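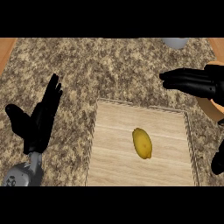
A lemon on a granite countertop

How do we get our petition properly in front of council before the Tristora gravel pit vote?

Posted in August by creekside_trindden

Hi all! I'm part of a very new and very keen group of neighbours in Trindden. Tristora has applied to expand its gravel pit up to the edge of Zeman Creek, and council votes on the rezoning on Friday at 7 p.m. We've collected 383 signatures on paper, plus 47 more that came in through an online form. I'm thrilled with that, we only have one main street!

The trouble is we've never done this before. Do we mail the petition, hand it over at the meeting, or read it out? Do the online names count? A few of us would also love to stand outside with signs beforehand. Do we need a permit for the sidewalk? Any help hugely welcome, and if you've fought a pit near you I want to hear all about it.

titton_river_rat

Good on you, that's a terrific turnout! We went through something very close to this in Titton over a haul road, so let me pass on what I learned the hard way.

Call the clerk's office first thing tomorrow and ask when the agenda closes. In our town anything that came in after the cut-off was "received for information," so the councillors got it on their desks as they sat down and had no time to read a word. Get yours in before the cut-off and it's printed in the package, where the local paper will see it too.

Ask for the petition rules while you're on the phone. Ours needed the full request at the top of every single page, along with a printed name, a street address and a signature. We had 4 pages with only the title on them and the clerk wouldn't accept those. I spent a whole evening knocking on doors to get them signed again (and met some lovely people, so no regrets). Keep the online names in a separate bundle with their own cover sheet. Some municipalities count them and some don't, and you don't want a quarrel over them to hold up the paper ones.

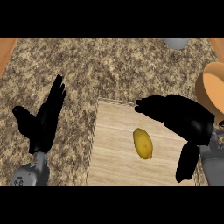
Then register to speak. Please do this even if you hate public speaking! A petition tells them how many people care, but a neighbour at the microphone talking about her well or her kids' walk to school is what they remember on the drive home. Most councils give you five minutes. Write it out, time it at the kitchen table, and cut it until you can say it slowly. If you have several speakers, give each one a different topic — trucks, water, dust, noise — and ask for something specific at the end. We asked for a groundwater study before any decision, and a couple of councillors who would never have voted a flat no were happy to vote for that.

Photocopy everything before you hand it in. Get a receipt or a date stamp on your copy. And have fun with it, you'll know your whole town by the end.

mapleandmud

You don't need a permit to stand on a sidewalk with a sign. Just go.

prairie_heron

I'd check that last one with the town. Where I live a small group on the sidewalk is fine as long as people can get past, but anything with a sound system, a tent or a march on the road needs a permit, and the form takes 2 weeks. Bylaws differ a lot. Keep the doors and the ramp clear, and don't take signs on sticks into the chamber. Ours made people leave them in the lobby.

Also look up whether the province has its own licence process for the pit. Rezoning is often only one step, and there may be a separate comment period with its own deadline. Your signatures can be sent there as well. Cheer for the people who turn up, bring a thermos, and good luck! I love seeing small places get organized.

Comments

creekside_trindden: This is gold, thank you! Called the clerk at lunch and we're in time for the package. Three of us are down to speak and I've got the water topic.

titton_river_rat: Water is the best one! Bring a map of the creek if you can, printed big.

gravelroadgal: Does anyone know if people from the next township over can sign? We're downstream on Zeman Creek and would love to help.

prairie_heron: Ours let non-residents sign on a separate sheet. You can always write your own letter too.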